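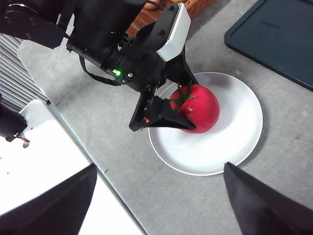 Jutovix Cell Guide > Operation > Section 6: Handling Rules

6.1 The rules in this section apply to every operator of a Jutovix handling cell. Grip force shall be set for the softest item on the work list. With an item such as a tomato on a plate, both fingers shall meet the sides of the item and leave the stem clear.

1. Confirm that the stop button is within reach.
2. Load the grip profile for the item.
3. Run the first cycle at reduced speed.
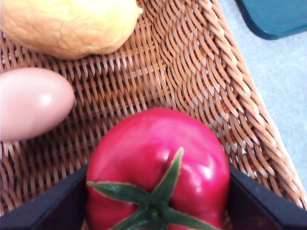
4. Lift straight up before any sideways travel.
5. Record the result on Form 515.

CAUTION: Keep hands out of the work area while the arm is powered.

6.2 Layout shall be checked before each shift. Baskets, trays and plates shall stand at the positions given in the cell drawing.
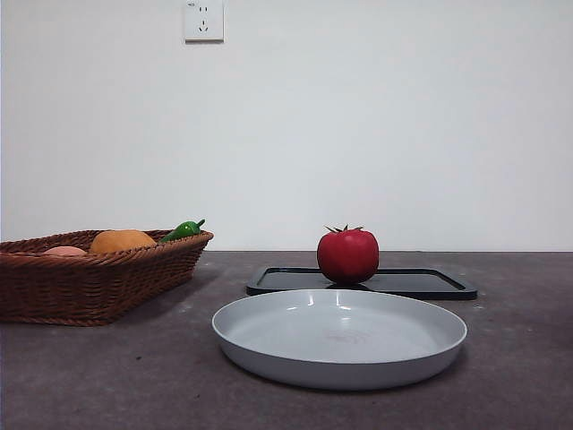

Changes to the drawing require the written approval of Gizella Katona, Cell Safety, Gerham site. Superseded drawings shall be removed from the cell.

NOTE: Wipe the work surface before the layout check.

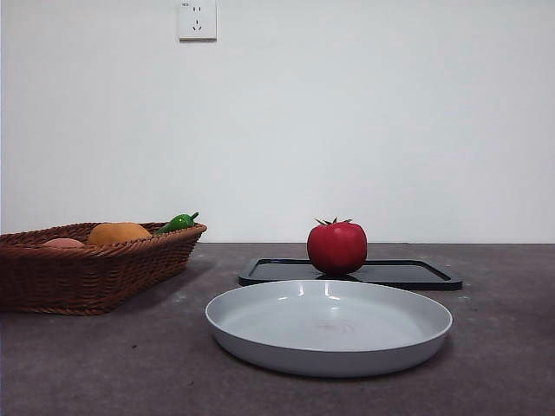 May an operator change the grip force during a run?

The operator shall stop the cell first, enter the new value and repeat steps 2 and 3.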